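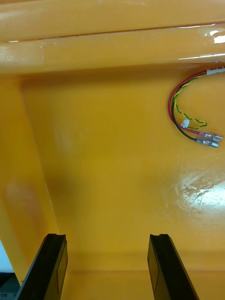
Drarmont parts bins, yellow-orange, set of four
Reviewed 02/07/2020

I bought these to replace a stack of takeaway tubs that had been holding my repair bits for years. Mine came from Skakum, who charged 32 for the set and delivered in two days. They are moulded in one piece with a thick rounded rim, and they sit two to a side on my bench without getting in the way.

The colour is loud but useful. Black leads and small white plugs show up well against it, and I no longer tip everything out to find one part. The floor curves up into the walls, so there is no tight corner at the bottom for a screw to lodge in.

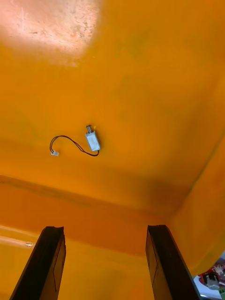

A small solenoid and its leads on the bin floor.

The plastic is shiny and it does mark. Fine scratches came early, and they are plain to see wherever the light catches. Grubby smudges need a wipe with washing-up liquid. None of it affects use, but anyone who wants their bench to look new should buy the matt grey Brosine ones, which cost more and are a bit shallower.

Under a bright lamp you get glare off the floor and walls. I moved my lamp back and that helped.

I use them with a metal tray in the middle, lined with a white sheet, and only take out what I need for the job. Wire harnesses are the one awkward thing, as they spring about and like to hang over the rim.
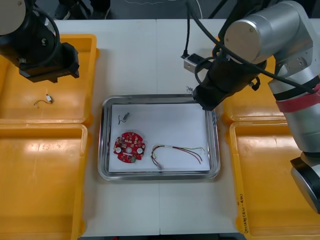 Moldovan wrote underneath that a set had lasted through around 20 months of daily use, scratched all over but with no cracks, and that a strip of felt in the bottom stops small boards sliding about.

I have not tried the felt. Four out of five from me, with one off for the scratching.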